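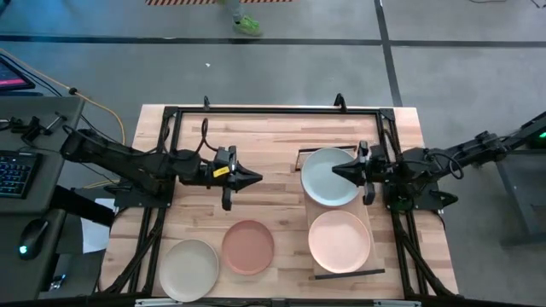

Round plates in muted colors, two of them on the wooden board.

Jaria plates: quick questions
Updated October 2018

Are they a set?
Sold singly. Mix whatever colors you like. Mägi sells them too, same prices.

Dishwasher?
Top rack. Skip the heavy pot cycle, it dulls the finish.

Microwave?
No. Not even for a minute. Oven no, obviously.

How do I keep them from sliding in the cupboard?
Biggest at the bottom, and dont stack past the shelf lip. A strip of liner helps.
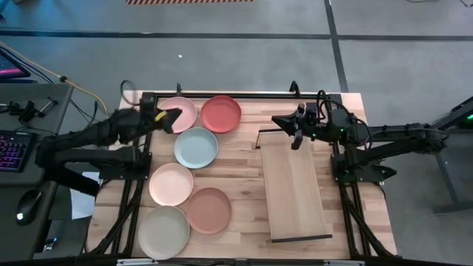
Can I return just one plate?
Send it back unused and we refund that plate. Postage is yours unless it came chipped.

My tomato sauce left a stain.
Baking soda paste, leave it an hour, rinse. Pale colors show it most. Turmeric is worse, sorry.

Bulk orders?
From 100 plates up, write to Dace Vanags. Over 200 takes about 2 weeks longer then usual.

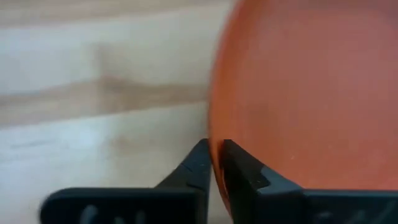
Boards and care

Oil the board before first use. Wipe, never soak. Stand it on its edge to dry.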